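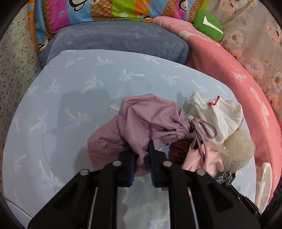
Packing for an Outdoor Concert

My husband and I have been going to lawn shows every summer for 16 years now, and I still write my list on the back of an envelope the night before. First thing on it is always a blanket with a waterproof back, because the grass gets damp once the sun goes down, even in May. Roll it, don't fold it - it straps to a chair so much easier that way!

Freeze your water bottles overnight and they'll keep the sandwiches cold right through the opening act. Check the venue's bag rules first, though (we once walked all the way back to the car over a cooler that was too big). Earplugs go in an old mint tin so they don't pick up lint.

And bring a sweater. You'll want it by the encore, and so will whoever you came with.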